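Tips for the kitchen-table arm: rehearse before you solder

Build the room on the computer first. My simulated dining table has cost me nothing in crockery, and the real one has a dent I'd sooner not discuss.

Measure your own table and type in those numbers. Bok-nam Han borrowed mine and spent an evening teaching his arm to reach through a wall.

Save the scene before every change. I'm on file 12 — the first eleven are all called "final."

Start the gripper slow. Roughly 200 tries in, you may speed it up.
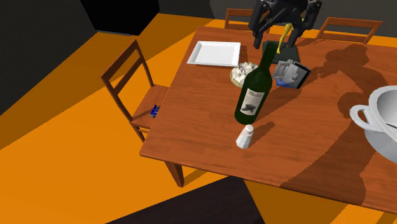
Workshop > Robots > Practice Runs

A slender yellow thing dangling from the fingers makes a decent first load, curved enough to be annoying. Keep the wine bottle in the scene, tall neck and all, and plan your path around it. Check the shadow too: mine covers half the tabletop, and a camera that's happy in bright light may sulk in there. Move the lamp in the file before you buy another for the house.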